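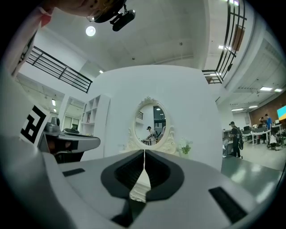
Gramport's pitch for its planning software is that it learns from people, so I went to the open day in Murnmont mostly to see what the people were doing. They work with hand-held grippers, two black fingers on a smooth gray body, and one of the devices has a square black-and-white marker fixed to it so the tracking code can work out where it is. The setting is an ordinary office with white desks, a brick wall and, for some reason, an oval mirror in a carved white frame. I asked what the pose estimator makes of a mirror. The reply was that reflections are "handled upstream," and we moved on to the coffee.

The software is called Giltent. It takes the recordings, cleans up the trajectories, cuts them into segments and trains a policy that is supposed to run on any arm with a matching gripper. The set we were shown had 3,000 recordings in it. I wanted to know how many get thrown out before training, and after some back and forth I was given a number: 600 in the last batch, nearly all for lost tracking. That is a lot of somebody's afternoon. The viewer flags the bad stretches in red, though, and it was the one tool all day I would have liked to take home.

The planner talk was weaker. A slide claimed a 71 percent success rate on tidying tasks, over 20 trials per task, with no word on how far the objects were moved between trials. Someone behind me asked about a baseline. There is one, from June, on a different gripper – so it can't be compared with anything.

Espinoza, the integrator that shared the stand, was more modest. Their part is the controller between policy and arm, and they had a decent answer on latency: if a command arrives late, the arm holds position and the event goes in the log. They let us scroll through the log too, late commands and all.

Gramport says an evaluation script will be released with the next version of Giltent. I've put my name down for it, and I'll run it with a mirror in the room.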